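Hand-held gripper demos, bedroom set – pre-session checklist with my comments
Filled in by: Nuala Ó Conaill
Date: November 12, 2020
Site: Diltutmont
Kit: Floltow hand-held gripper, unit 3

1. Finger pads seated and level – OK
Pushed each one sideways with my thumb and neither moved. Last time Cathal got a pad back on the wrong way round and we only spotted it after lunch, so do please try both.

2. Screws on housing – OK, with a moan
One of the lower ones took a quarter turn. It took a quarter turn in the last check too! If it does it again I'd like Eoin to have a proper look at the thread.

3. Lens covers wiped – OK
Dry cloth only. Whoever left the wet wipes in the case, I've moved them to the van.

4. Label readable and scans first time – OK
Second time, if I'm being fussy. The print is wearing at one corner. New labels are on the Vonus order.

5. Squeeze and release, full travel, 9 times – OK
Smooth all the way. A bit of a squeak on the last two, gone after a wipe.

6. Storage – ACTION
Card held 1448 clips when I opened it, and it should have been blank. I've copied them off and told Rawan. Please empty the card the night before.

7. Floor clear, no trailing leads – OK
Moved one extension lead behind the door. You end up walking backwards a lot when you're showing a fold, so look behind you before you start as well as down.

8. Breakables and personal bits – COMMENT
Ask the householder before you shift anything, and agree which things the demo may touch. Glasses and clocks are the ones I worry about, as the fingers close harder than you'd think.

9. Masks on, hands cleaned, handles wiped between people – OK

10. Demonstrator briefed – OK
Slow approach, pause before the grip, pause after. Anežka still rushes the let-go (sorry, Anežka) and the robot will copy that if we leave it in, so I've asked her to redo the cushion ones.

Passed for use, with item 6 to be closed before the next visit.
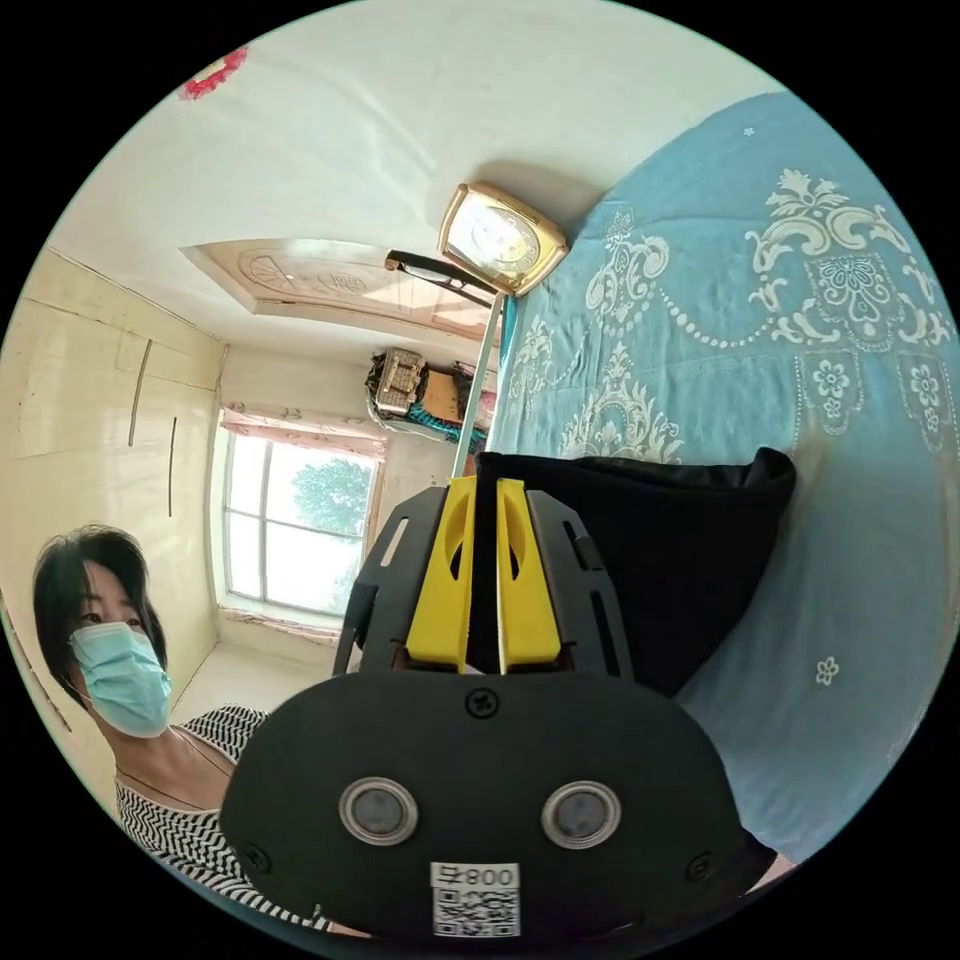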